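Projektbericht, Abschnitt 4: Regeln für den Greifarbeitsplatz
Bearbeitung: Selamawit Tufa, August 2024

Geltungsbereich ist der Tischaufbau mit handgeführtem Greifer im Teilprojekt Natance. Grundlage sind 239 Aufnahmen, davon 3 ohne verwertbare Backenstellung.

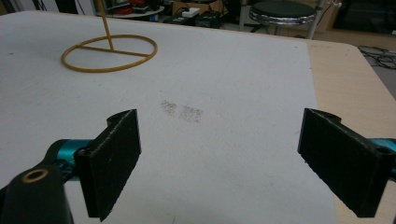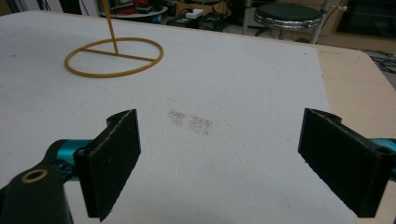 Abb. 4 und 5: Greifer mit geöffneten Backen über der weißen Unterlage, links oben der gelbe Ringständer.

4.1 Die Unterlage ist matt und weiß auszuführen. Flecken und Partikel im Greifbereich werden vor jeder Aufnahme protokolliert.
4.2 Der Ständer steht mit dem ganzen Ring auf der Unterlage. Versetzen erfordert einen neuen Protokolleintrag.
4.3 Beide Backen müssen bei Beginn vollständig geöffnet und im Bild sichtbar sein. Partielle Verdeckung durch den Bildrand ist zulässig.
4.4 Kabel verlaufen außerhalb der Arbeitsfläche.

Offen bleibt die Reinigung der Backenflächen; das Intervall von 100 Zyklen aus dem Entwurf vom April wurde nicht geprüft.

Kontakt: Projektgruppe Natance, Raum 808 | Nach oben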